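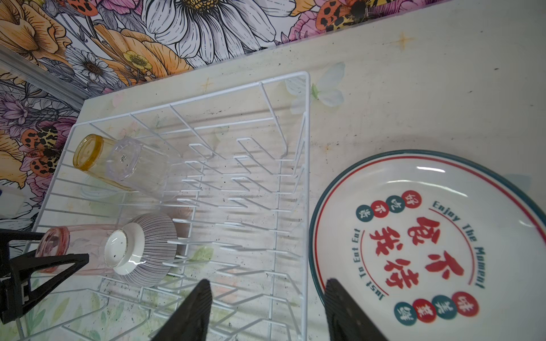
6th April

The comparison of finger sets resumed this morning on the dishware station, and this entry records the work in the order in which it was carried out. The purpose of the session was to decide between the Plakis fingers, which the laboratory has used since December, and the Hirard fingers, which are narrower at the tip and carry a softer pad. Both sets were run on the same wrist, with the same controller settings and the same operator positions. The target set in the project plan is 104 completed transfers per finger set. That number was not reached today and was not expected to be.

The first hour was given over to calibration. The wrist camera had drifted slightly from its recorded offset, and the correction was entered twice before the grasp point agreed with the marks on the test card. It is recommended that the offset be checked at every change of fingers, including changes in the middle of a session. The written procedure currently asks for it only at start-up.

Glassware was taken first. Tumblers lying on their sides remain the harder case for the Plakis set. The tip is broad, and when a tumbler rests against the prongs of a dish rack there is little room to bring the second finger down without touching the wire. The Hirard tips entered the gap more easily. Against this, the softer pad allowed the glass to turn in the grip on faceted surfaces, and the operator had to pause and take hold again on several attempts. Small bowls gave no trouble to either set when approached by the foot ring.

Plates occupied the remainder of the morning. A plate lying flat offers only its rim, and the lower finger must pass under that rim before the grip can close. Approach angle matters a great deal more than closing force.

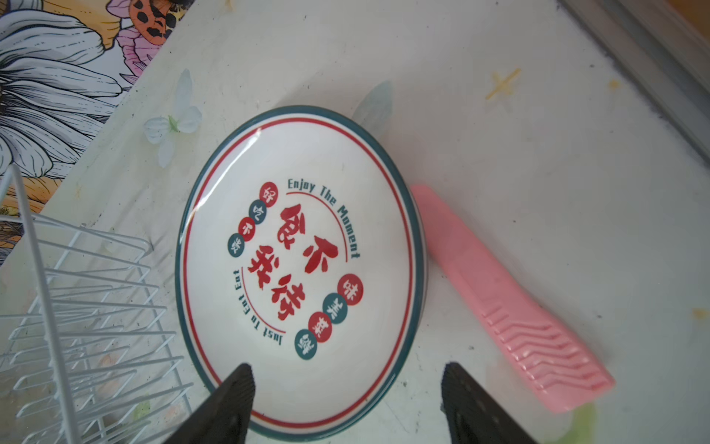 With the Plakis fingers, the best results came from a low approach at the near edge of the plate, with one finger over the rim and the other held wide until the last moment. Raising the closing force above the middle setting brought no benefit and caused the plate to slide away across the countertop. With the Hirard fingers the same approach worked at a lower force, but the narrow tip was more sensitive to small errors in height. An error of 4 millimeters was enough to miss the rim entirely. The glossy surface of the plates also troubled the depth estimate from the wrist camera. Highlights moved across the glaze as the arm moved, and the estimate moved with them. Reducing the exposure helped, at some cost to the darker parts of the view.

A question was raised over the midday break about whether the printed plates should be replaced with plain ones. The position taken here is that they should stay. The printing gives the camera something to hold on to, and a household kitchen is not going to be fitted out in plain white for the convenience of the equipment.

The Tsuji controller was switched in after the break. Its response is quicker than that of the Rollon unit, and operators notice the difference at once when closing on a thin edge. The Rollon is steadier when the arm is holding still. A fair statement of the matter is that the Tsuji is preferred for picking up and the Rollon for setting down — a conclusion of limited use when only one can be fitted at a time. The logs from both units have been saved under the session folder, together with 625 still images taken from the wrist view.

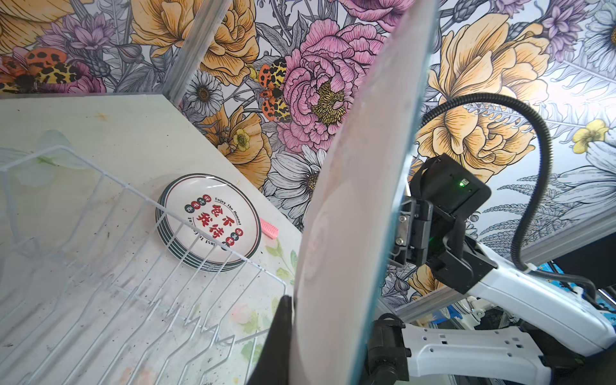 Afternoon: Upright Plate Handling

The later trials concerned plates held on edge, as they must be in order to go between the tines of the rack. Two arms were available for this work. Grip near the lower rim proved adequate for holding, but the plate fills so much of the wrist view in that position that the operator has little sight of the tines beyond it. The second arm's camera was relied upon for the final alignment. Operators asked for a larger display of that view, and the request has been passed on.

Pad wear was inspected at the close of the session. The Plakis pads show light scoring. One Hirard pad has begun to lift at its corner and should be bonded again before further use. Three spare pads remain in the drawer, and an order has been prepared.

Outstanding for the next session: the remaining glassware transfers, a repeat of the flat plate trials at reduced exposure, and a decision on the offset check. The countertop is also to be wiped down before calibration. The decision on finger sets is deferred until the transfer counts are complete for both.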